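How a Hand-Held Gripper Teaches a Robot: A Look at the Derkau Kit

Science page for ages 9 to 12
Posted February 6, 2022

A gripper is the part of a robot that picks things up. Most grippers have two or more fingers that open and close. The Derkau kit contains grippers of this type, but they are not attached to a robot. A person holds them and does a task, and the kit records how the task was done. A robot can learn from that recording later.

The kit is sold by Kislow to schools and science clubs. This page explains what the parts do and how well they work.

Why use a person's hands?

A robot arm does not know how to fold a towel or put a cup on a shelf. One way to teach it is to write a program that lists every movement. This takes a long time, and the program may fail if the cup is moved by the width of a thumb.

Another way is to show the robot many examples. Each example is called a demonstration. A computer looks through the demonstrations and finds patterns, such as where the fingers were when they closed. The lesson book that comes with the Derkau kit asks for 60 demonstrations of one simple task before the computer starts learning.

What the parts do

The body is the part around the hand. It holds everything else in place.

The fingers do the gripping. A narrow fingertip is useful for small objects, and a wide one is better for large or soft objects.

The camera takes pictures while the gripper moves. It rides on the gripper, so it sees the fingers and whatever is close to them.

The marker is a square with a black-and-white pattern. A computer can find this pattern in a picture very quickly. From the size and tilt of the square, it can work out how far away the marker is and which way it is turned. 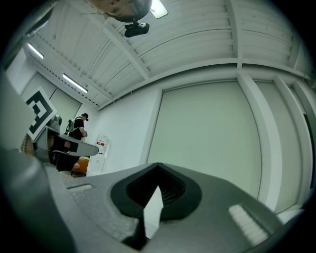 A black-and-white marker on one gripper, seen from another gripper. The small gray camera is to the right of the marker.

Markers have thick blocks for a reason. Thin lines blur when a camera moves, and a blurred pattern is hard to read. Thick blocks stay clear for longer. The pattern must also look different when it is turned, so that the computer can tell up from down.

Try this: draw a plain black square on paper and turn it a quarter of the way around. It looks the same. Now leave one white block in a corner and turn it again. The white block shows you which way the square has turned. A marker uses the same idea.

How good is the kit?

We used it for most of May last year. The grippers are simple to hold, and a new user can make a first recording in a few minutes. One battery charge lasted 40 minutes in our test, a little short for a class that shares one set. Charging took almost 2 hours.

The program that checks recordings is called Mosoti. It marks a recording in red if the camera lost sight of the marker. This happened most often when an arm or a sleeve got in the way — rolled-up sleeves helped. Mosoti stores up to 900 recordings and then asks you to delete some. The menus use small print, and younger readers may need an adult for the first setup.

A second program, Cilitier, sends the finished recordings to a robot arm. The arm is sold separately. Without one, you can still play the movements back on a screen.

Words to know

Demonstration: one example of a task, recorded from start to finish.
Gripper: a tool with fingers for holding things.
Marker: a printed pattern that a computer can find in a picture.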